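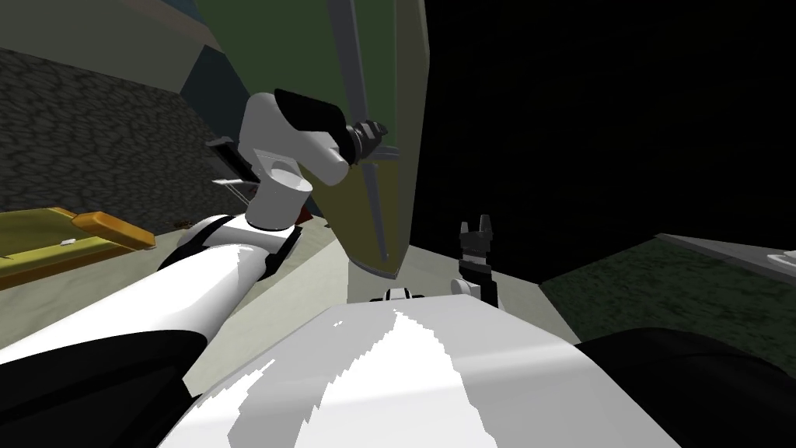
Can I move an old works pension before I turn 55?
Posted by Femke Segers

I paid into the Calteck scheme for six years and left at 35. I'm 49 now and with Prins, who have their own scheme. The old one is final salary, the new one isn't. Calteck's statement gives a yearly pension of 2000 pounds from age 65. Is it worth moving it across, and do I have to decide by a certain age?

Gerrit Martens
Age 55 is for taking the money, so you can ask for a transfer before then. Write to the scheme for a transfer value. The figure is normally held for three months. Check the scheme booklet for a cut-off - many stop transfers in the last year before normal pension age. Ask as well how the pension goes up each year until 65. You would be giving up a fixed income for a pot that can fall, and once it's moved you can't go back.

Nasrin Hassanpour
I left mine where it was. Took 40 days to get the letter though.

Els Verbeke
Same as Gerrit. If the value is over 30,000 pounds you have to take paid advice first.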